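Session rules (handheld gripper work)

From the Grotholm wiki, the shared reference for people who record household tasks

Session rules are the habits a recording group agrees on before anyone picks up a pair of grippers. I've been keeping this article going since February, mostly because I got tired of answering the same questions by message! It covers folding and tidying at home. Kitchen work has its own article, and Kamala Poojary looks after that one.

Background

Our first rules were a single page that Hooman Safavi wrote for the Clakel project. It had 7 points and half of them were about charging. Then we tried to merge recordings from two groups and found that one group started every take with the grippers closed and the other started with them open. We had 3,205 takes at that point and had to sort them by hand (I did a good chunk of it, and I still grumble). The Thevar rules came out of that mess, and they're what most of us follow now.

Before a take

Wipe the lenses with a dry cloth. Squeeze each trigger all the way a couple of times and watch that the fingers meet evenly. Write the number on the gripper's label in the log, left hand first. Sudheer Sastry likes to put the number in the file name as well – fine by me, but the log is the one that counts.

During a take

Start open, fingers pointing at the cloth, and hold still for a slow breath. Keep your bare fingers off the garment. If a sleeve slips, fix it with the grippers and carry on, and don't restart just because it looked clumsy. Clumsy takes are welcome.

Clothes

Trousers are harder than shirts, and I'd save them until you've done a few towels. Lay them on something that contrasts with the fabric and stays put. 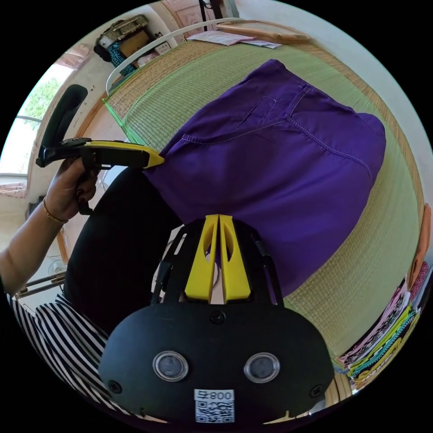 A woven mat is my favorite for this, and the rules allow any flat surface that doesn't slide. Press the fold down with the tips, gently, and let go before you lift your hand away. Thick seams and waistbands can spring back up a bit, and that's allowed too.

Breaks and limits

The Thevar rules cap a sitting at 56 takes. Gangadharan Varma wanted the cap lower for new people and I agree with him, so the next draft will probably change. Rest your wrists whenever you like – the log has a column for pauses.

Open questions

We still haven't settled what to do about jewelry, or whether a take with someone talking in the background needs a note.

See also: Kitchen sessions; Log columns; Flultura naming scheme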